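The Kitchens That Only Exist at Night

On the second floor of a former button works in Gostitz, behind a door that sticks, there is a row of computers that spend their evenings building kitchens. They build one, let a robot loose in it, tidy it away and build the next, and by the time Antonina Fedoruk comes in with her coffee there are usually 499 of them waiting to be looked over. She has been doing this for two years and still talks about it the way other people talk about their allotments.

The project is called Plimow, and it is software through and through: a planner that decides how an arm should get from where it is to where it ought to be, and underneath it a perception layer that has to work out what all the clutter is before anybody plans anything. The rooms are rendered, the walls and floors and crockery are dealt out afresh each time (rather like a hand of cards, Antonina says, if the cards included brickwork), and the robot has to cope with whatever it gets.
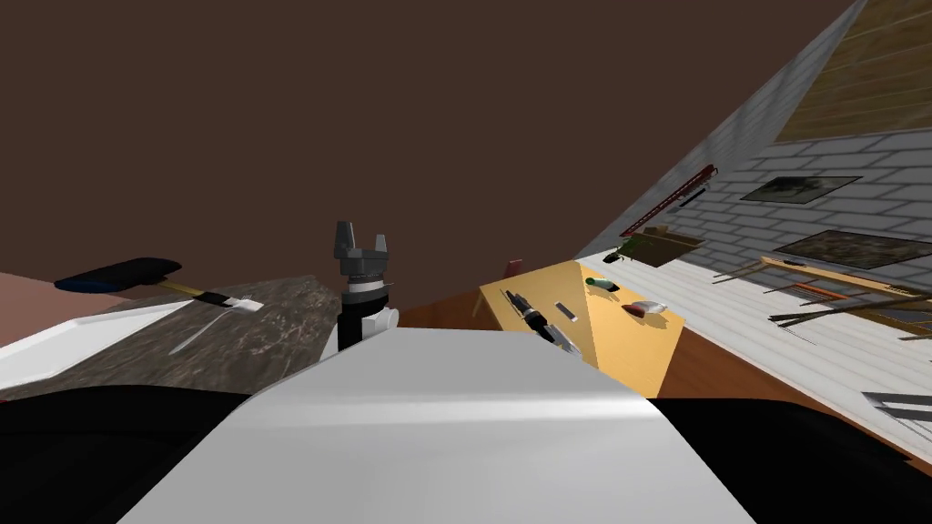 Gripper raised, with a fork on a tray to one side and a table of tools to the other.

I had expected the clever part to be the picking up. Antonina laughed at me, quite kindly, and pulled up a chair so that I could watch the planner's log scrolling past. Most of the effort goes on what happens before a finger touches anything, she explained, and a good deal of it is the program arguing with itself over whether a dark patch is a shadow, a gap or the side of a cupboard. The view tilts with the robot's body, so the software has to keep straightening the world out in its head, and if it is even slightly wrong about which way is down then every path it draws afterwards is wrong as well!

Fedir Zhuravel looks after the part that worries about bumping into things. He came to it from writing timetabling software for buses, and he sees a family likeness, because both jobs are about getting something large through a narrow place without upsetting anyone. His favourite test cases are the dull ones, where a plain surface fills most of the view and gives the depth estimate almost nothing to hold on to.
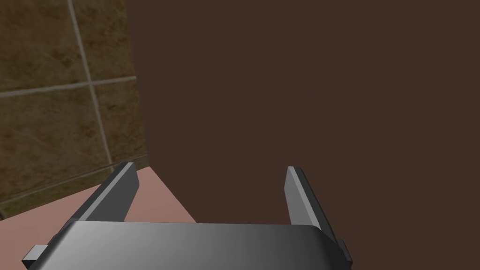 Close quarters: the open gripper in front of a flat brown surface.

For those he has a rule, arrived at after a long and rather gloomy April. When the estimate gets shaky, the planner must slow down and ask for another look from a different angle, and it may ask up to nine times before it gives up and backs away. The first version allowed only one, and it was forever backing away, like a guest who can't decide whether to come in. I rather warmed to it, but I can see that it wouldn't have got much washing-up done.

The newest piece is a replay tool, Vulport, which lets you stop a run at any moment and see what the program believed was on each worktop, with its confidence marked from nought to 10. It was meant for the team alone, though they have since put it online for anyone who cares to try it, and people do write in.
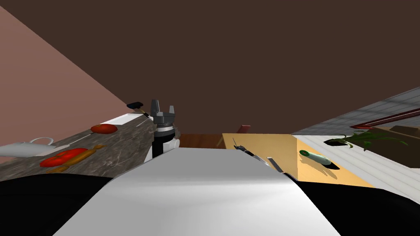

Kianoush Shojaei wrote that the confidence marks were the first thing in years to make him trust a planner a little less and use it a good deal more, and he would only ask that they be saved along with the path, so that he needn't run the whole night again to find out why an arm had hesitated. Antonina has pinned his message above her desk. Saving the marks makes the files very much bigger, and she and Fedir had been going back and forth over it all morning, he for keeping every one, she for keeping only those where the planner changed its mind. They were still at it when I went to find my coat.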